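Foro Papel y Tinta > Escritura a mano > Plumas y rotuladores

Tema: ¿Guardar los rotuladores con la punta arriba o abajo?

sauce_gris
1 de julio de 2023

Hola a todos. Primero pido disculpas por mi español, lo aprendí de adulta y todavía escribo despacio. Tengo una duda que quizás ya fue discutida, pero con el buscador no encontré una respuesta clara.

Uso cada día los rotuladores finos de Kaltama, el juego de 16 colores, para tomar apuntes. Desde hace un tiempo los colores claros escriben bien, pero el azul y el verde empiezan secos y tengo que hacer garabatos en otra hoja antes de cada línea. En el folleto se dice solamente que hay que guardarlos "en posición adecuada". ¿Cuál es la adecuada? En mi casa estuvieron siempre de pie, en un vaso.

Leí en un blog que la punta de fibra debe mirar hacia abajo, para que la tinta baje. En otro leí lo contrario, que así gotean dentro de la tapa. No quiero comprar otro juego si el problema es mi costumbre.

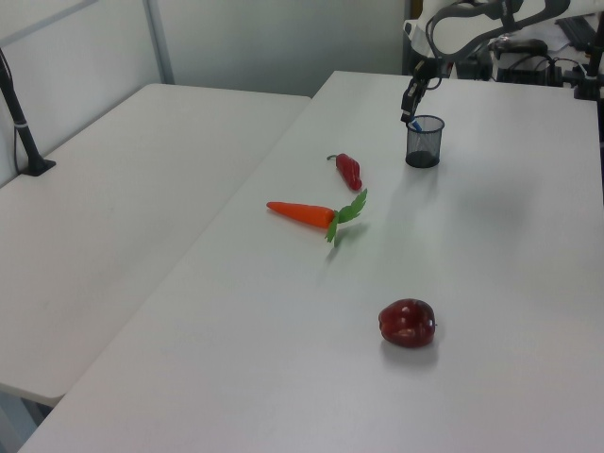

Agradezco también consejos sobre el papel, porque uso los cuadernos Vondier de 296 páginas y sospecho que chupan mucha tinta.

tintero_roto
Abajo, sin dudar. La fibra trabaja por capilaridad, pero la gravedad ayuda. Yo los giro al terminar el día y me duran el doble que antes.

mapa_mudo
No estoy de acuerdo con lo de arriba. Eso vale para los marcadores gruesos de pizarra. En los finos con depósito líquido, como los Akley, la punta hacia abajo termina en mancha. Lo seguro es tumbados, en una caja o en el cajón.

tintero_roto
Ella no preguntó por los Akley, preguntó por los Kaltama, que son de fieltro por dentro. Abrí uno con unos alicates y no hay líquido suelto.

mapa_mudo
Vale, con fieltro cambia un poco. Pero sigo diciendo tumbados.

sauce_gris
Gracias a los dos. Entonces entiendo que depende del depósito – esto no lo sabía. Los dejaré tumbados una noche y después probaré el azul. Si no mejora, los pondré con la punta abajo.

cuadricula5
Una noche es poco, dale 2 días. Y comprueba la tapa: si no hace clic, da igual la postura. A mí se me secó uno nuevo por eso.

Sobre el papel: el Vondier es bastante absorbente, sí. El de Kapoor es más liso y la punta sufre menos, aunque tarda en secar y si eres zurda lo vas a odiar.

sauce_gris
Soy zurda :( Me quedo con el Vondier.

lomo_cosido
Llevo más de 3,000 hojas escritas en Vondier y nunca culpé al papel. El polvo de la goma de borrar sí que tapa las puntas. ¿Borras lápiz antes de pasar el rotulador?

sauce_gris
Sí, hago primero los títulos con lápiz y borro enseguida. Pues puede ser esto, porque los títulos son justamente los que hago en azul y en verde.

lomo_cosido
Entonces sacude bien la hoja, o borra al final, con la tinta ya seca. Y limpia la punta con un pañuelo un poco húmedo, sin apretar.

mapa_mudo
Con agua, nada de alcohol. Y luego tumbados.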